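**Do I need to read the Tirnivik books in order?**

My book club picked the third Tirnivik novel for November and I haven't read the first two. The library copy of book one has 14 holds on it. Can I start with three, or will I be lost?

**Answer 1**

You can start with three. It has a new narrator, and the family history gets repeated in the first 40 pages. You will know how the Tovar lawsuit ends, though, so book two won't have much suspense if you go back to it.

**Answer 2**

no, read them in order. I skipped one and regretted it

**Answer 3**

Depends on what you like. The mystery in book three stands alone. The sisters don't – their fight on page 212 goes back to the wedding in book one, and the author doesn't explain it again.

If you only have time for one more, read book one and skip two. Book two is mostly set in Birnard and only the last chapter matters later.

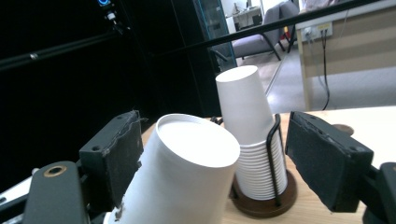
Also check for the large print edition. At my branch it has a separate hold list and hardly any wait. The Stesto paperback has a family tree in the front that the hardcover leaves out. I kept turning back to it, mainly for the cousins.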